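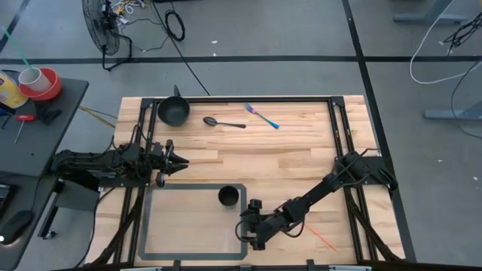 Fig. 1. Wooden work surface with a black frame and two arms.

Unit 4 - Shear and Scissor Sharpening for Grooming Work

Reading: Paterson shop manual, the chapter on convex edges. Bring your own practice shears to the bench session.

4.1 Terms

A grooming shear has two blades joined at a pivot. The inside face of each blade is hollow ground, meaning it is slightly concave. Along the cutting edge of that face runs a narrow flat band called the ride line. The two ride lines are the only parts of the blades that should touch when the shear closes, apart from the area behind the pivot, called the half moon.

The outside face carries the edge itself. Two types are covered in this course:

Beveled edge. A flat facet is ground on the outside face. Durable, easy to restore, tends to push coat forward.
Convex edge. The outside face curves smoothly into the edge. Sharper, suited to finish work and slide cutting, easily damaged by dirty coat.

Thinning shears have teeth on one blade and a plain edge on the other. Only the plain blade is sharpened in this unit.

4.2 Inspection before sharpening

Record the following on the intake sheet before the shear is taken apart:

Tension. Hold the shear by one ring with the tips up, open the other blade until it is level, and let go. The blade should fall and stop partway. A blade that closes fully is loose. A blade that stays put is too tight.
Tips. Close the shear slowly. The tips should meet and cross very slightly.
Nicks. Draw the edge lightly across a strip of damp tissue and mark where it catches.
Ride line. Look for breaks in the band, or a band that widens toward the tip. A wide ride line usually means earlier work was done with too much pressure on the inside face.
Set. Sight along the closed shear. Light should show between the blades from the half moon to just short of the tip.

A shear that folds hair when the edges are sound has a tension or set fault. Sharpening it will remove metal and leave the fault in place.

4.3 Procedure, convex edge

1. Loosen the pivot screw and separate the blades. Keep washers in order. Hevetum shears use a two-part bushing and the thin part goes toward the thumb blade.
2. Clean both blades with solvent and wipe dry. Remove all packed hair from the pivot well.
3. Lay the inside face flat on the 1000 grit water stone. Make 2 light strokes, then look at the ride line under the lamp. Stop when the band is even.
4. Set the outside face on the stone at the existing angle. Roll the wrist through each stroke so that the curve is kept. Work from heel to tip.
5. Continue until a fine burr can be felt along the full inside edge.
6. Change to the polishing stone and make 20 strokes with falling pressure.
7. Remove the burr with one flat pass of the inside face on the polishing stone. Do not close the blades on each other while the burr is still present.
8. Oil the pivot, reassemble, and set the tension as in 4.2.

For the beveled edge, replace step 4 with a straight stroke at a fixed angle. The Jonent clamp may be used. Set it to the angle marked on the intake sheet, and recheck the setting after each blade.

4.4 Testing

Cut damp tissue first, then a lock of clean coat. The cut should be even from heel to tip with no folding and no sound of scraping. Scraping near the tip points to excess set. Scraping near the pivot points to dirt in the half moon or a washer in the wrong place - check both before going back to the stone.

4.5 Assigned work

Complete one beveled and one convex shear from the Hulovano practice box. Hand in both intake sheets with the test results filled in. Read page 34 of the shop manual on bumper replacement before Unit 5.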